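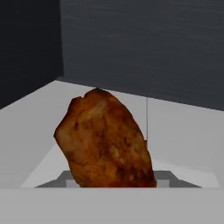 Week three of teaching a simulated arm to do kitchen chores by remote control, and I have opinions now. Long thread, sorry!

2/ Setup first. I sit at my desk with a hand controller, the arm on screen copies my wrist, and every run gets saved as a demo for the robot to learn from. Armelle Poulain built our kitchen and named it Mestotia (no idea, ask her).

3/ Today's job is chicken and fridge. I did 15 demos before lunch and kept 9. The other six were me wobbling around like I'd never met my own hand.

4/ Biggest lesson so far – slow down BEFORE the fridge, then commit. If I dither at the opening, the robot learns to dither at the opening. It copies everything, including my bad habits.

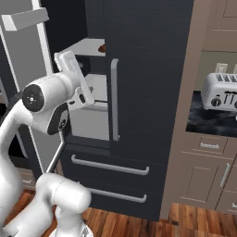
5/ Also, the wrist angle matters way more than I expected. My real arm just knows how to get around a door. With the controller I have to think about where the elbow is going too, and I forget it exists about once a run.

6/ Glykeria Karras watched me for ten minutes and told me to stop fixing tiny mistakes mid-reach. Finish the motion or throw the demo out. My next 2 runs were the cleanest of the morning, so fine, she wins.

7/ Someone asked if you get any feel through the controller. Nope! Mine has no force feedback, so it's all eyes. I lean forward in my chair like that's going to help.

8/ More demos after coffee. If you've done fridge doors by remote, tell me whether you record the door as its own task or all in one go – I keep switching.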